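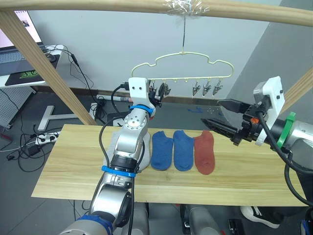
Como secam as meias?

Uma meia molhada está cheia de água. A água esconde-se entre os fios do tecido, como numa esponja. Para a meia secar, essa água tem de sair dali e passar para o ar. Chama-se a isso evaporação.

A água evapora sem ferver. Mesmo num quarto fresco, pedacinhos muito pequenos de água, as moléculas, soltam-se da meia e misturam-se com o ar. Não os vemos, mas a meia vai ficando mais leve.

Porque penduramos as meias?

Uma meia pousada numa mesa só apanha ar de um lado. O lado de baixo fica tapado e demora mais. Pendurada numa mola, apanha ar por dentro e por fora — e seca mais depressa.

Há cabides com várias molas, próprios para peças pequenas. Cada mola segura uma meia, e o cabide fica preso pelo gancho a uma vara ou a uma corda.

Experimenta em casa

Precisas de 2 meias iguais, água e uma balança de cozinha.

Molha as meias e torce-as bem. Pesa cada uma e escreve o resultado. O Haruto Okabe, da turma do 3.º ano, fez a experiência em dezembro e a meia dele pesava 80 gramas no início.

Pendura uma meia por uma mola. Deixa a outra dobrada num prato. Volta a pesá-las ao fim da tarde e na manhã seguinte. Qual perdeu mais água?

Palavras novas

Evaporação — passagem da água líquida para o ar, em forma de vapor.
Vapor de água — água em forma de gás. É invisível.
Molécula — a parte mais pequena de água que ainda é água.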